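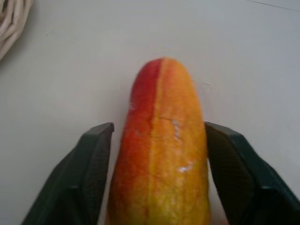

Home arm build, green fingers v3 - grasping log

bolov_bench
June 2019
OK, third set of fingers is on and I'm so happy with these! Same Skindomell base, new dark green fingers with a fine grid on the inside faces. The mango is my favorite test piece because it tapers (a cube tells you nothing about how the fingers meet a curve). I ran 386 tries over the weekend and only dropped it 13 times!! The old smooth pair was nowhere near that.

Greltidton
Very nice. Are you closing on position or on motor current?

bolov_bench
Current. I stop at a limit and then back off a hair.

sundqvist_shed
Great numbers, but I don't buy that it's the grid. You changed the finger angle too, right? I'd bet the angle is doing most of the work. Print the same shape with flat faces and run it again.

bolov_bench
Fair point, I did change both at once. I still think the grid matters on the way up though - the old ones let go during the lift, hardly ever on the close.

sundqvist_shed
Slipping in the lift could be angle as well. V-shaped contact pushes a tapered thing out the top.

Greltidton
I'm with Bolov on this one. I put texture on my flat fingers, changed nothing else, and could drop the current limit a lot.

bolov_bench
Flat set is slicing right now, same angle! Will post the log when it's done. Also, does anyone have a neat way to run the wrist camera cable? Mine snags when the wrist turns past halfway.

Greltidton
Spiral wrap, and leave a fat loop at the elbow.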